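Prusel: a task sequencer for a kitchen arm

Semester project report, software stream

What I set out to do

My part of the project was the bit of software that sits between "somebody wants the kitchen tidied" and "the arm moves". We already had low-level control that worked, written by the group before us and called Tully. You give Tully a pose, it gets the gripper there, and it complains if it can't. What we didn't have was anything deciding which pose came next, or what to do when something went wrong halfway. Up to now that was me, typing poses into a terminal on a Saturday and muttering.

So I wrote Prusel. It's a small behaviour tree library in Python with a planner bolted to the side, and it talks to Tully over a plain message queue. I looked at using an existing library first (my supervisor's suggestion, and probably the sensible one) but I wanted to understand how the ticking worked, and writing my own was the quickest way to find out. I also got it wrong twice, so I now understand it quite well!

How it works

Every skill is a node. Reach, close, lift, carry, lower, open – six of them, and everything else is built by stacking those together. Each node returns running, success or failure every time it gets ticked. My first version let a node block until its motion finished, and that was a terrible idea because the whole tree went deaf while the arm was moving. If perception noticed the object had shifted, the news sat in the queue until it was far too late to use. The second version ticks the tree every 60 milliseconds no matter what, and a motion is just a thing that keeps saying "running" until Tully reports back.

Perception is Kumham, which I didn't write but did end up patching. It gives me a list of objects with a label, a position and a confidence score. The labels are fine for big plain shapes and pretty wobbly for anything shiny. I had a lot of trouble with false detections off polished metal, where a reflection got its own label and its own position somewhere inside a pot. The patch is boring: a detection has to turn up in 3 updates in a row, within 2 centimetres of itself, before Prusel will believe in it. That got rid of nearly all the ghost objects, and the price is a short pause before the arm does anything. I can live with the pause.

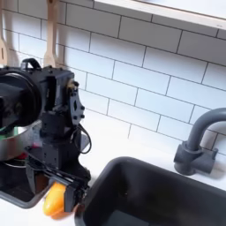

The carry node took longer than all the others put together. Moving an object a short way over a counter sounds easy, and in free space it is, but a kitchen counter is full of edges. The planner wants to go in a straight line at a fixed height, and the straight line often goes through a pan rim or scrapes past the tap. I tried raising the whole path, which worked for the gripper and then got the upper arm too close to whatever was on the wall. In the end I gave carry two heights, a low one for the start and finish and a higher one for the middle, and let it choose the middle height from a rough map of the bench. The map is just a grid with one number per cell for how tall the stuff there is. Nothing clever, but it's fast enough to rebuild before every move.

Sinks were their own headache. In the grid a sink is a cell with a negative height, and my code had quietly assumed heights started at zero. The planner treated the basin as flat bench, so "lower until contact" ran out of travel and came back as a failure. The fix was one line. Finding it cost me most of a week in May.

Recovery

This is the part I'm proudest of. When a node fails, Prusel looks at where it failed before deciding what to do. A failed reach just gets another go with a fresh detection. A failed lift opens the gripper, backs off and starts again from the top. A failed carry is the awkward one, as the object might still be in the fingers or it might be on the floor, so the tree checks the gripper width first and only then picks a branch. I allow up to three retries, and after that it parks the arm and asks for help.

Testing

I ran everything in Rarodero, our simulator, before going near the hardware. Rarodero is great for logic bugs and useless for friction. Things that slid nicely in simulation would stick or tip on the real bench, and smooth round objects were the worst for twisting in the fingers. I ended up adding a short settle delay after closing, purely from watching the real arm, and the simulated runs didn't care either way.

What I'd change

The log format is a mess. I added fields whenever I needed one, and now the replay tool has to guess which version it's reading. I'd also split the height map out of the carry node so that reach could use it too – at the moment reach goes in blind and relies on coming from above. And the retry limits should live in a config file. They're currently buried in the tree definition with a comment next to them that says "fix later".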